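Label the Opened Date

Most expiration dates on adhesives and sealants describe an unopened container stored at a stated temperature. Once the cap comes off, the printed date has little bearing on what is inside. Moisture enters, solvent leaves, and the rate of both depends on how often the cap is removed.

I manage stores for a small repair shop, and I would make the opened date mandatory. At Kiltine we wrote off 11 cartridges in July, all within their printed dates. Two had been open for more than 40 days. The rest carried no record at all, so we had no basis for keeping them.
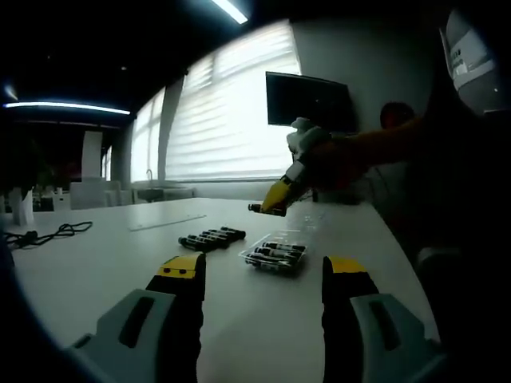 Nigel Penrose objects that a handwritten date adds work and gets skipped under pressure, and that buying smaller packs would solve the same problem. Smaller packs do help. They also cost more per ounce, and a half-used small pack still needs a date.

A marker tied to the shelf takes care of most of the skipping. Suppliers could do the rest by printing a blank line next to the lot number.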